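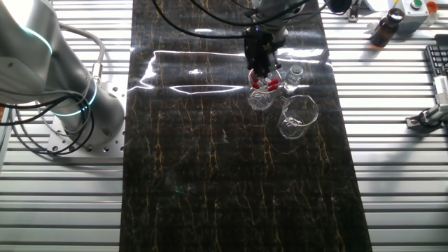

**1/** OK, the pick-from-clear-stuff results are finally in and I've been grinning at a spreadsheet since lunch, so you're all getting a thread.

**2/** Quick background. We want a robot to reach into a see-through container, grab a small part and put it in another see-through container. Clear walls are miserable for this. The policy sees the far rim and the near rim and can't decide which one it's about to hit.

**3/** The usual fix is more demos. We did that last summer and got very good at making demos, and the picks got a tiny bit better. Tuulikki Hämäläinen kept asking why we were paying for data we already had. Fair question!

**4/** So the new thing (internal name Kotix, I lost the vote) is a pause. The gripper comes down over the rim and stops, and the policy has to guess where the rim is from two moments of the same approach. If the two guesses disagree, it backs up a little and tries again. That's the whole trick.

**5/** We trained on the old demos with the pause points marked by hand. I marked them. It took me 18 evenings and one very long podcast about canals.

**6/** Then we tested it on 5 container layouts it hadn't seen. Success means the part ends up in the target and nothing gets knocked over. With the pause: 91 percent. I made Ettore Martinelli rerun the scoring script from scratch before I let myself believe it.

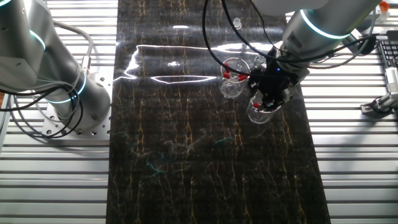
*Two clear cups, little red parts, and plenty of glare on the black and gold.*

**7/** Yes, we kept the shiny marble pattern. Lempi Oksanen wanted to go matte gray and I argued hard against it. People have shiny counters! If a method only works on matte gray I don't really want to write it up.

**8/** What still goes wrong: containers close together. The policy sometimes picks the rim of one and the wall of its neighbor and calls that a cup. When it does that, both guesses agree with each other, so the check happily passes. I have watched a lot of those replays and they're painful.

**9/** Also, it's slower. Every pause costs time, and a retry costs more. Toivo Koivisto thinks we can skip the pause when the first guess is confident enough – I think the confidence numbers are garbage on clear plastic. We have a bet on. The stake is pastry.

**10/** Things I'm not claiming: that it works with liquid inside, that it works on tall skinny vials, or that it beats a good depth sensor. We haven't run any of those. Liquid is next, probably in August if Rosavcombe lets us have the bench that long.

**11/** Mireille Darwish is cleaning up the code and the labels now. If you work on grasping clear things and want the pause labels early, send me a message and tell me which gripper you're using. The label format is ugly and I'd love for somebody to complain about it before it goes public.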